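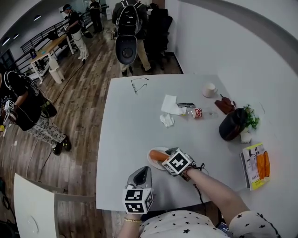 Mesa 2, antes de recoger. Plato con la salchicha, servilleta, botella, taza y lo demás al fondo.

Cuaderno de taller, febrero, 16:40

Sigo sin creerme la teoría de Elmarie. Según ella, una mesa se recoge siempre mejor por categorías: primero lo que se come, luego lo que se lava, después lo que se tira y al final lo personal. Lo escribió así en la hoja de Khumalo y así se ha quedado, como si alguien lo hubiera medido. Yo no he encontrado la medición. He preguntado a Domingo Benítez y me dice que «viene de antes», que en este taller quiere decir que viene de una conversación de pasillo.

Lo que hay en la mesa 2 sirve bastante bien para discutirlo. Un plato blanco pequeño con una salchicha atravesada. Servilleta plana y, justo debajo, un pañuelo hecho una bola. Una botella transparente de etiqueta roja, tumbada. Unas gafas plegadas cerca del borde, a la izquierda. La taza blanca, muy atrás. Un bolso o bolsa grande marrón oscuro, de lado, y una rama de hierbas verdes con algo envuelto en blanco metido debajo de las hojas. Luego está la cosa de piel marrón arrugada, que en la hoja figura como «guante» y que a mí me parece igual de probable que sea una funda. La he tachado y he puesto «piel, marrón». Quien quiera discutirlo que la abra.

Problema del orden por categorías: obliga a cruzar la mesa. La comida está delante, las hierbas a la derecha, la taza al fondo y las gafas al otro lado. Si voy por categorías paso el brazo por encima de la botella varias veces, y una botella tumbada rueda en cuanto la rozas. Por zonas (de cerca a lejos, de derecha a izquierda) se cruza mucho menos. También tiene su pega, claro: acabas con la servilleta en una mano y no sabes si va con lo limpio o con lo usado.

Lo de la servilleta no es una tontería. Plana, sobre la mesa, al lado de un pañuelo arrugado. ¿Es papel para tirar o papel para usar? La hoja dice «papeles: basura». Yo no tiraría una servilleta lisa solo por estar cerca de un pañuelo. Elmarie sí. Lo dejo abierto, pero mi voto es que se aparte y se mire por las dos caras.

Segundo desacuerdo, las gafas. En el protocolo Ciltotham se dejan para el final, con lo personal. Me parece mal. Son lo más frágil y lo más plano de la mesa, lo primero que alguien aplasta con una bolsa. Propongo retirarlas al empezar, pase lo que pase con el resto. Domingo contesta que entonces también habría que sacar primero el aparato gris y negro que está junto a la botella (él dice teléfono, yo no lo juraría, puede ser un mando). De acuerdo, que salga también.

Tercero: el folleto o libro de portada blanca y amarilla, el de las zanahorias. Está a la derecha y no aparece en ninguna categoría. Alguien lo metió en «comida» por el dibujo. No comento.

Sobre los números. La hoja de Khumalo da 2.436 recogidas acumuladas y presenta la cifra como prueba de que el orden funciona. Prueba de que se ha recogido mucho, eso sí. No hay columna de orden seguido ni de cosas caídas, así que no se puede comparar nada. En la hoja anterior ponía 2.000 justas, y un número tan redondo me da menos confianza todavía. Pido dos columnas nuevas: orden (categorías / zonas) y caídas (sí / no). Con eso me conformo por ahora.

Plan para la próxima tanda:
8 mesas por categorías, 8 por zonas, con los mismos objetos.
Botella siempre tumbada, con el tapón a la izquierda.
La salchicha se retira con su plato, salvo que Elmarie insista en separarlas. Si insiste, que lo apunte ella.
Bolsa marrón: decidir antes si se levanta o se queda. La última vez cada uno hizo una cosa.

La bandeja Walidier no la quiero en la comparación. Domingo la defiende porque cabe todo, pero si cabe todo se acaba echando todo, y las hierbas terminan debajo de la taza.

17:25. Leído a Elmarie. Acepta las columnas, no acepta lo de las gafas. Dice que si empezamos a hacer excepciones ya no hay orden. Le he contestado que una lista con una excepción sigue siendo una lista. Queda pendiente.

Falta: pedir a Trotar otra caja con tapa para los papeles dudosos.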